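Friday, July 31, 2020

The sky is finished! I put the last bit of it in before breakfast, standing up in my dressing gown with the kettle going, and then had to sit down for a minute because I'd been dreading that sky for 26 days.

For anyone new, I'm doing the big Callus harbour puzzle, the one with 1,000 pieces and a sky that takes up nearly half the box. I bought it in December from Baran, the little toy and game shop in Prornthorpe (next to the bakery, down the two steps), and then it sat under the bed while I did easier things. I like Callus puzzles because the pieces are thick and they make a proper click. The boxes are a bit flimsy though, and mine has already split at one corner and is being held together with brown tape.

I've tried all the ways of doing a sky. First I sorted by colour, which worked until I was left with a tray of pieces that were all the same colour. Then I sorted by shape, and that was slow and dull but it got me there. I had all the ones with two knobs opposite each other in one lid, the ones with three knobs in another, and the odd wonky ones on a baking tray. If you have a baking tray with a lip on it, use that, they're brilliant, and you can slide the whole thing on top of the fridge when you need the table for dinner.

Daylight helps more than anything. I did hardly any of the sky in the evenings, because under my lamp the pale blue and the pale grey look identical and I kept forcing pieces into places where they nearly fitted. A nearly-fit is a terrible thing. I had one in for a whole week and it threw everything out along the top edge.

I also tried the Busico roll-up mat that people keep recommending in the comments. Sorry, but I didn't get on with it! The felt is lovely, but when I unrolled it there was a ripple right through the harbour wall and 7 pieces had come loose and gone down inside. One of them turned up in my slipper. I've gone back to a big sheet of hardboard and I'm much happier, even if it does mean shuffling sideways through the kitchen door with it like a waiter.

So what's left now is the boats, the ropes and all the little windows along the front, which is the part I've been saving. I might ration myself to an hour a day. (I won't.)

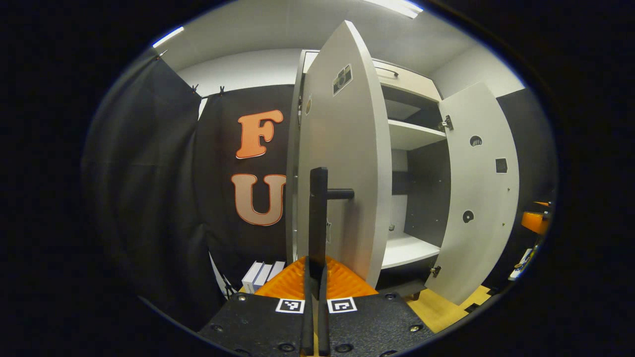
The next puzzle is going to be one with some contrast in it, I've promised myself that. After weeks of pale blue on slightly paler blue I want hard edges and things you can find at a glance. A black handle on a pale cabinet door would suit me perfectly - you'd have the handle done in five minutes, and then of course you'd be left with the door, and I'd be back to sorting knobs on a baking tray. Maybe not the cabinet, then. Baran had a market stall one in the window last time I went past, all lemons and striped awnings, and if it's still there on my next trip into Prornthorpe I'm having it.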